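Primik two-arm sim kit

I've been building a two-armed mobile robot in the back half of our shared workshop at Timbridge, and Primik is the practice version of it that runs on your computer. You get the robot, a furnished room and the controls I use myself, so you can wreck things all evening and pay for none of it!

The head view is where I spend most of my time, reaching both arms toward the little white table with the laptop on it.
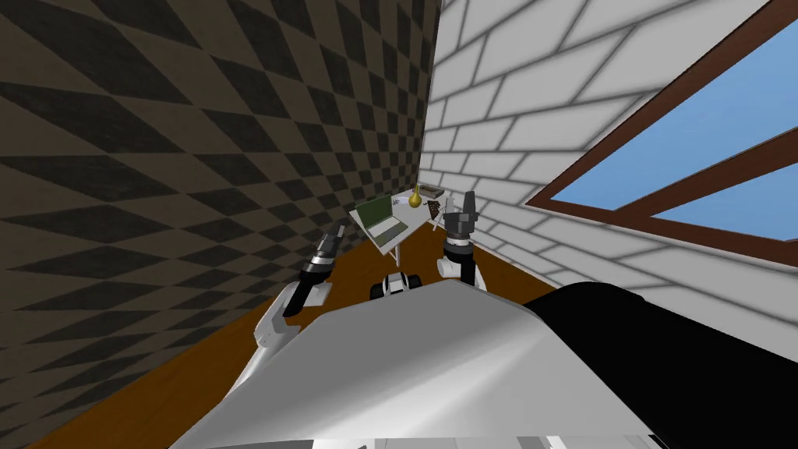
I tune a move in the sim first, then carry it over to the real arms (slowly, with my hand on the stop button). My first grip routine took 275 tries before I trusted it.

There's a gripper view too, looking up past the two fingers. It's odd at first, with the ceiling filling most of your screen, but I love it for judging the gap around something long like the green pole.
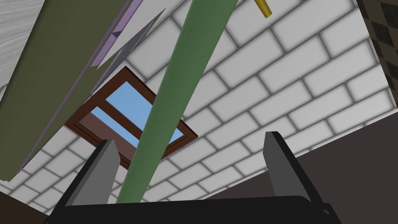
What you get

Robot model with both grippers
Room files, easy to edit
16 starter moves
Setup notes by Yevhen Maksymiv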